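How to Test Whether a Machine Can Do a Chore Yet

10/21/23
By Mylene Macaraeg

People ask me all the time when they'll be able to hand the housework to a robot, and I never have a quick answer, partly because I love the question too much to be quick about it. What I do have is a way of finding out for one chore at a time, in one real room, and I've used it often enough at our little office in Ernau that I thought I'd better write it down properly. You can follow along at home or in a workshop. You don't need to own a robot! Half of the method is paper and a pencil, and the other half is a hand-held gripper, which a lot of people who are curious about this stuff already have or can borrow.

The example I'll keep coming back to is clearing a floor and opening a door, which sounds like nothing at all. Bear with me.

1. Pick a chore you do without thinking

The duller the better. "Tidy the office" is too big, and you'll be at it until June. "Move the flattened cardboard away from the wall and get the door open" is a good size. Write it on the top of the page in the words you'd use with a new coworker, because you'll want to see later how much those words left out.

2. Do it once by hand, slowly, and write down every move

My list for the cardboard and the door came to 29 moves, and I'd have guessed five. Shifting my weight counts. So does nudging a box with my foot, and so does leaning over to check what's behind something before I pull on it. My friends at the Buenaventura workshop did the same with sweeping up under a drill press and got to 163 before they stopped for lunch, so don't be alarmed if yours runs long.

Leave a wide margin on the right side of the page. You'll need it in step 4.

3. Do it again with only the gripper

Now put your hands out of the game. Hold the gripper, let its two fingers do all the touching, and try to be strict with yourself (I cheat with my knee, constantly). Have a second person nearby to take notes and to call out when you cheat. Go at the pace of someone carrying soup.

Before you touch anything, stand still and look at the job from where the gripper is. Things you've walked past for years get interesting. Pale frosted glass is hard to judge for distance, a curved panel even more so, and small round fittings that a thumb and finger would find in the dark suddenly need real aim. Cardboard is its own little adventure — a big flat sheet wants to bend, a loose flap wants to catch, and an open box goes wherever you push it. Look down as well. Cables and feet are part of the room, and a machine would have to deal with both. 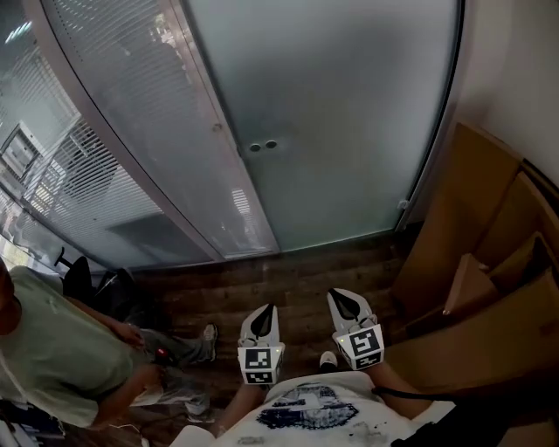
4. Mark each move with an E, an H or a U

Go back to that wide margin. E is for easy, meaning the gripper did it on the first or second try. H is for hard, meaning it got done but you wouldn't want to watch it every day. U is for unable. Keep an honest hand here and don't give an E for effort.

If a move got an H, add a word or two about why: slippery, floppy, couldn't see, needed two hands. Those notes are worth more to me than the letters.

5. Change the room a little and repeat

Turn the box around. Lean the cardboard at another angle, or ask somebody to stand in a different spot. I like to do 3 rounds with 2 changes in each. A chore that only works when everything is exactly where it was hasn't been handed over to anyone, in my opinion, and plenty of lovely demonstrations come apart at this stage. We named our own practice setup Prudia, and she has come apart at this stage more often than I'd like to admit.

6. Decide what you'd hand over today

Read down the margin. A long run of E's in a row is a piece of the chore you could give to a machine fairly soon, even if the rest stays with you. For floors and doors, I'd say we're partway there: picking up and moving stiff, light things, yes; floppy cardboard, sometimes; a door with a fussy fitting and people walking by, I'd still rather do it myself. The shop floor in Drastport is a kinder place for this, with the bins bolted down and the same part arriving over and over, so try your list there too if you have a place like it.

Keep the pages, and put the name of the room on each one. I run the same list again whenever we change the fingers on the gripper, and I compare the margins side by side over a cup of coffee.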